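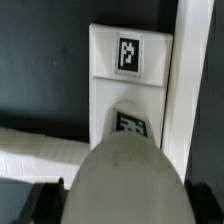 Lecture notes: Facial landmarks and alignment
Chie Ikeda
02/03/2021
Reading time: 4 min

These notes cover the step between detecting a face in a photo and measuring anything on it. Detection gives a box. Landmark fitting gives named points inside the box: eye corners, nose tip, mouth corners, chin and so on. Later steps work from the points, so an error here carries through to every distance and angle.

Point sets

The course software, Czarnecka, uses a set of 27 points. Each point has a fixed index and a written definition in the lab manual. Read the definitions before you mark any photos by hand. The outer eye corner is where the lids meet, and the end of the lash line is often several pixels further out. Points on the jaw are less well defined than the others - there is no corner to find, and two careful people will place them differently.

Alignment

Before two faces are compared they are brought to a common position, size and in-plane rotation. We use a similarity transform, which has four parameters: one scale, one angle and two shifts. It keeps the shape unchanged. An affine transform has six parameters and can stretch the face, so ratios such as face width to face height no longer mean anything after it is applied.

Procedure:
1. Subtract the mean of the points from every point.
2. Divide by the root of the summed squared distances to the mean.
3. Rotate to the reference shape by least squares.

Check for a reflected solution in step 3. If the determinant of the rotation matrix is negative, flip the sign of the last singular vector and compute it again.

Head pose

A similarity transform does not correct for a head turned to one side or tilted up. The near half of the face takes up more of the image and any symmetry score drops. Reject such photos or fit a 3D model. The Hisgate set, used in the lab, has frontal views only.

Marking error

Mark each photo 3 times, with a break between passes, and report the standard deviation per point divided by the distance between the pupils. Differences between faces that are smaller than this figure should not be discussed as differences.

Reading: Adamczyk, course reader, chapter 3.

Contact: Edmund Adamczyk, Drastangate building, Zernthorpe
Copyright 2021. Back to top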